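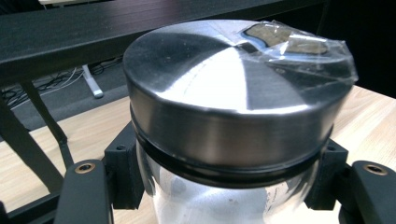 Work completed since August

The second phase of the Drinden packing room project ran from August to the end of last week. The grant covers the handling of lidded containers at the sorting and repacking benches in Cellasville, the part of the job that causes most of the wrist and thumb complaints. Heavy lifting was dealt with in phase one and is not covered again in this report.

Staff now use the hand-held gripper tools at the benches for part of each shift. They do the job as they normally would, with the tool in place of the bare hand, and the recordings are used to teach the fixed arm. Containers with a steel lid and a rubber gasket are the main item at present. The metal reflects the overhead lights, and clear wrap creases and shines in much the same way, so Prevach has asked for more recordings of both.

By the end of the period we had 386 usable recordings against a target of 500. The shortfall comes mostly from two weeks in which the benches were needed for the autumn orders. We expect to reach the target without extra money, but it will take until the new year.

What has changed for staff

Five people work at the repacking benches and 4 of them have been trained on the tools. The fifth joined recently and will be trained next. Nobody's hours have been cut and no post has been removed. Hourly pay is the same whether a person is recording or packing, and this was put in writing after staff asked for it.

The pace of work is the main difficulty. A container takes longer to pick up and set down with the tool than by hand, and in the first weeks people felt they were falling behind. Auður Ketilsson, who supervises the benches, took recording time out of the daily packing figures, and complaints about this have stopped — although two people still say they dislike switching back and forth in the same shift. We have moved to longer blocks, with recording in the morning and packing after lunch.

Some staff found the grip tiring for the forearm. Frandsen supplied a softer handle, which helped two of them. The other two saw no difference. We have set a limit of 40 minutes before a break until we know more.

There is also the question of what the job becomes once the arm is working. The plan is for it to take the repeated pick-and-place work, with people checking lids, seals and labels. Staff have asked whether checking will be graded the same as packing. We have not yet been able to answer, and it should be settled before the arm is switched on for daily use.

Spending

Spending is within budget. The training line is underspent because one session was held in house, and we would like to move the balance to bench lighting. Please let us know if this needs a formal request.

Next period

Finish the remaining recordings.
Train the fifth member of staff.
Agree the grading of the checking role.
Run the fixed arm on one bench, with a person present throughout.

Gunhild Grímsdóttir
Project lead, Drinden
November 2024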